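Rondora Repair Notes

Written records of household appliance repairs from the town of Covham, typed up from paper job cards.

Version 2
Last updated 8 July 2021

Contents

Summary
What is in the download
Columns
How the cards were typed
Cleaning
Known problems
Uses
Privacy
Changes since the first version
License and citation
Maintenance

Summary

Rondora was a repair shop in Covham that worked on kitchen and laundry appliances. The people at the bench filled in a card for every job. When the shop closed, the cards were kept, and the owners agreed to let the contents be typed up and shared once customer details had been removed.

The dataset has 1626 rows. One row is one job card. Each row gives the kind of appliance, the fault as the customer told it, the fault as the bench found it, the parts fitted, and what happened to the appliance at the end. The text is in English, with a good deal of shop shorthand.

There are no pictures, prices or serial numbers in the data.

What is in the download

jobs.csv
The main table, one row per card.

parts.csv
One row per part fitted. Joins to jobs.csv on job_id. A job with no parts fitted has no row here.

shorthand.csv
A list of 283 abbreviations used on the cards, each with its plain meaning. A few have more than one meaning, depending on the appliance, and these are listed once per meaning.

CHANGES.txt
Corrections made to single rows, with the old and new values.

All files are UTF-8, comma separated, with a header line. Empty cells are empty. No code such as NA or -1 is used for a missing value.

Columns

job_id
Made up for the dataset. It does not match the number printed on the card. Sorting by job_id gives the order in which the cards were typed, which is only loosely the order of the jobs.

season
Spring, summer, fall or winter. Exact dates were dropped (see Privacy).

appliance
One of: washer, dryer, dishwasher, oven, cooktop, fridge, freezer, small, other. Washer-dryers are filed under washer. The value "small" covers toasters, kettles, mixers and the like, which the shop took in when it was quiet.

customer_fault
What the customer said, as written down at the counter. Expect entries such as "noisy", "smells", "won't drain" and "daughter says it shocked her".

bench_fault
What the bench found. Longer and more technical than customer_fault, and with far more shorthand.

fault_group
A label added during cleaning. The values are electrical, mechanical, water, heat, door or seal, blockage, none found, and unclear. One label per job. Where a card described two faults, the label follows the one written first.

outcome
Repaired, returned as is, scrapped, or unknown.

repeat
Yes if the card carries the shop's stamp for an appliance that had been in before. Blank otherwise. A blank does not mean a first visit, only that the stamp is missing.

legibility
A score from 1 to 5 given by the typist, where 5 is easy to read. Rows scored 1 have words in square brackets where the typist was guessing.

How the cards were typed

The cards were scanned and the scans were sent to Clerkico, a typing bureau, who keyed every card twice with different typists. Where the two versions agreed, that text went in. Where they differed, the card was looked at again and a choice was made by hand. Most differences were over spacing and capital letters. The rest were nearly all in bench_fault, where one writer's "brg" (bearing) and "brk" (broken) look the same in pencil.

Spelling was left as found. "Guage", "solinoid" and "gaskit" appear throughout and should be expected by anyone searching the text. Crossed-out words were left out unless nothing replaced them, in which case they are typed between tildes.

The scans are not part of the release. Many have a phone number somewhere on them, sometimes in the margin or written across the fault box.

Cleaning

Cards used for something other than a job were removed. These included shopping lists, a set of shelf measurements and several part orders.

Names of appliance makers were taken out of the free text and replaced with [maker]. The owners asked for this and it was a condition of sharing the cards. Model numbers were replaced with [model]. Where a part is commonly called by a maker's name, the general name for the part was used instead.

The fault_group labels were assigned by reading the bench_fault text. If that was blank, customer_fault was used. Labeling was done by one person in a single pass in April and then checked over. No second set of labels exists, so there is no agreement score to report. Treat the borders between mechanical and "door or seal" with care: a bent hinge was labeled door or seal, while a worn door spring on a dishwasher was sometimes labeled mechanical. The list of affected rows in CHANGES.txt is probably incomplete.

Known problems

The records come from one shop in one town. They say what people in Covham brought in for repair, and that depends on what they owned, what they could carry or have collected, and what they thought was worth fixing. They cannot be used to work out how often a kind of appliance fails.

Laundry appliances are over-represented compared with what other shops of the same kind would see. The shop had a standing arrangement with several rental agents, and washers were the bulk of that work.

Jobs turned away at the counter were never written down.

The outcome column is weak. "Returned as is" covers cards where the customer refused the estimate, cards where no fault was found, and cards where the part could not be had. The free text sometimes tells them apart and sometimes does not.

Older cards have a smaller fault box. Text on these is shorter, so a change in text length between rows should not be read as a change in the work.

The word "seal" is used on the cards for door gaskets, pump seals, drum shaft seals and fridge door strips. The shorthand file does not sort these out. Use the appliance column and the words nearby.

Uses

The data has been used for teaching text cleaning, for building a small fault vocabulary, and for comparing how customers and repairers describe the same trouble. It should suit similar work.

It is a poor basis for repair advice. The cards record what was done, with no safety steps, and some of the practices are out of date.

Privacy

Customer names, addresses and phone numbers were never typed. Exact dates were turned into seasons. Remarks about customers were removed from the free text, along with anything that described a home closely enough to pick it out. If you find something that was missed, write to the address in the download and the row will be corrected.

Changes since the first version

Added the legibility column.
Split "small" from "other".
Moved parts into their own file.
Fixed a run of rows where customer_fault and bench_fault had been swapped.
Removed duplicate cards where a carbon copy had been typed as a separate job.

License and citation

Free to use, share and adapt with credit. Please cite as: Rondora Repair Notes, version 2, Covham. 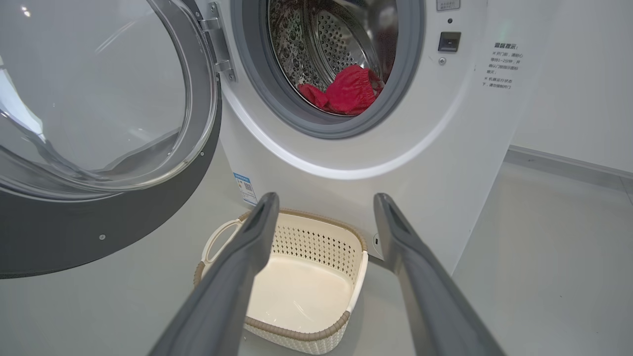

Chmielewska
Dataset maintainer

Maintenance

Corrections are welcome. Send the job_id, the column, the value as it stands and the value you think it should be. Corrections to spelling are not taken, for the reason given under How the cards were typed. Suggested changes to fault_group are read and logged in CHANGES.txt whether or not they are accepted.

A further box of cards has been found and is waiting to be scanned. If it is added, existing job_id values will stay the same and new rows will go at the end of the file.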